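Panel con hueco rectangular: ¿limar, imprimar o dejarlo como está?

chapaymasilla
4 de enero de 2023

Buenas a todos. Llevo tiempo leyendo el foro sin escribir y hoy me toca preguntar. Estoy con un panel metálico oscuro, de los de los bajos, y tengo dos frentes abiertos: el hueco rectangular y el acabado en general. El hueco tiene las esquinas redondeadas, hasta ahí bien, pero el canto no está fino en la parte de abajo a la derecha. Por ahí quiero pasar cables más adelante y me da miedo que se pelen.

Lo otro es que la superficie tiene rozaduras leves y puntitos claros. No sé si merece la pena lijar todo o con darle a las zonas feas me vale. Tengo en casa un bote de 500 ml de imprimación Undavell sin abrir, y en Farouk me piden casi 30 euros por otro, que ya me parece una pasada.

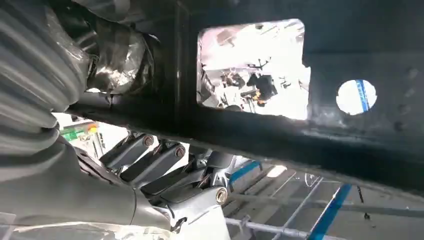

El hueco y, a la derecha, el agujero redondo

¿Qué haríais vosotros? El agujero redondo pensaba dejarlo en paz.

tuercaloca
Mensajes: 573

¡Bienvenido! Lima de media caña y paciencia, sin más. Empieza por el tramo feo de abajo a la derecha y ve siempre en el mismo sentido, que si vas y vienes se te marca. Luego lija fina a mano, repasas con el dedo (con guante, que nos conocemos) y burlete de goma en todo el contorno. Yo lo hice así en la furgo en noviembre y los cables siguen perfectos.

Lo de los puntitos ni lo tocaría. Es un panel de bajos, se va a poner perdido igual.

grasa_y_cafe

Con lo del burlete de acuerdo, con lo de no tocar los puntos no. En una foto un punto claro puede ser polvo, puede ser un brillo o puede ser metal al aire, y si es lo último dentro de dos inviernos lo tienes con óxido. Pasa un trapo con desengrasante y mira cuáles siguen ahí. Los que sigan, lija e imprimación. Son diez minutos de trabajo.

tuercaloca

Diez minutos, dice. Desengrasar, lijar, volver a limpiar, imprimar, esperar, pintar... eso es una tarde entera y lo sabes.

grasa_y_cafe

Pues una tarde, vale. Pero mejor ahora que con todo montado y tumbado boca arriba — hablo por experiencia y por lo que me cayó en el ojo.

la_del_soplete

Yo me fijaría más en el labio de abajo, esa pestaña ancha que baja en diagonal. Le da la luz en el borde y no soy capaz de ver si el canto está pelado o es solo el reflejo. Si está pelado, ahí sí que empezaría, que en los cantos la pintura siempre agarra menos. Para sellar uso Latwood en cartucho; tarda en curar, pero no se cuartea.

Y no te compres el segundo bote de momento, que con el que tienes vas sobrado para retoques.

chapaymasilla

Gracias, qué rapidez. Miraré la pestaña con una linterna. El trapo se lo paso luego y os cuento cuántos puntos sobreviven, jaja.

Aprovecho el hilo para otra cosa, que si no abro uno nuevo para una tontería. Si me pongo a limar y a imprimar cae porquería al suelo, y el de aquí es gris y con textura. ¿La viruta se queda agarrada? ¿Ponéis cartón, plástico, algo? 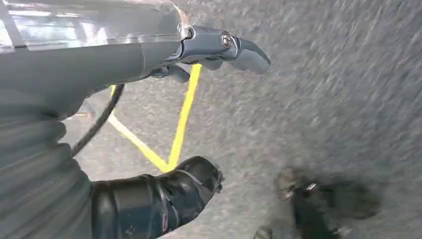 Al fondo se ve el suelo

tuercaloca

Cartón de toda la vida, el de las cajas de electrodomésticos. Lo pegas con cinta de carrocero por los bordes y cuando acabas lo enrollas con todo dentro.

la_del_soplete

Con textura, mejor aspirar antes de fregar. Si mojas la viruta fina se mete en los huecos y luego salen manchitas de óxido que no hay quien quite. Me pasó en el local de Mudulska y estuve nueve días frotando a ratos. El plástico no me gusta, resbala mucho cuando estás de rodillas apretando la lima.

grasa_y_cafe

Un imán envuelto en una bolsa también ayuda mucho: lo pasas, le das la vuelta a la bolsa y a la basura. Y en esto del cartón, por una vez, le doy la razón a tuercaloca.

tuercaloca

Me lo imprimo y lo enmarco.

chapaymasilla

Pues cartón e imán. Para el contorno del hueco, ¿el burlete lo pegáis o va a presión?

la_del_soplete

A presión, si es del que lleva alma metálica. Deja la unión arriba y mide el grosor de la chapa antes de pedirlo, que hay varios.

Temas relacionados
Burlete de goma para cantos de chapa: medidas
Imprimación Undavell sobre pintura vieja
Latwood en cartucho, ¿se puede pintar encima?
Óxido en los bajos después del invierno
Suelos de taller: cómo los limpiáis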